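Ticket 1771
Product: Norkine hand, right side
Reported by: Glenys Prosser, Prolitz
Status: open, waiting for supplier
Priority: high (safety)

Problem
The hand closes by itself after a pause in the program. It happened 2 times on 19th January. The first time the hand held nothing. The second time my colleague had his finger near the thumb and he felt a pinch. He is not injured, but we have stopped all work with people next to the arm.

What should happen
After a pause, the hand must stay open until the operator presses Resume.

What we tried
1. Restarted the controller. The fault came back after 37 minutes.
2. Changed the cable between the wrist and the controller. No difference.
3. Loaded the older settings, from April. The hand stayed open for the whole morning, but we did not use the pause very often, so I do not trust this result yet.
4. Read the log. Each time there is a "grip" command with no sender name, directly after the pause.

Reply from Hofstetter support
Please check if the Stellum software is still connected during the pause. It can keep an old command in memory and send it again. Please also send us the complete log.

Update from Glenys
Thank you for the quick answer. Stellum was connected both times. I disconnected it and repeated the test with the arm at the table, hand open and fingers straight.

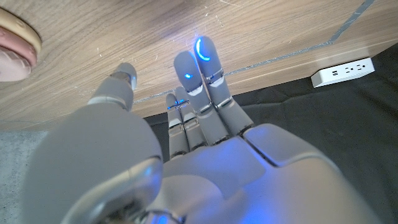

With Stellum disconnected I paused and resumed for over an hour and I did not see the fault. I can not say that it is solved, because we need Stellum for the normal work. My question is whether we can clear the old command before each pause, or whether we must wait for a new version. Until you answer, the rule here is that everybody stays outside the marked area when the hand has power. The log is attached.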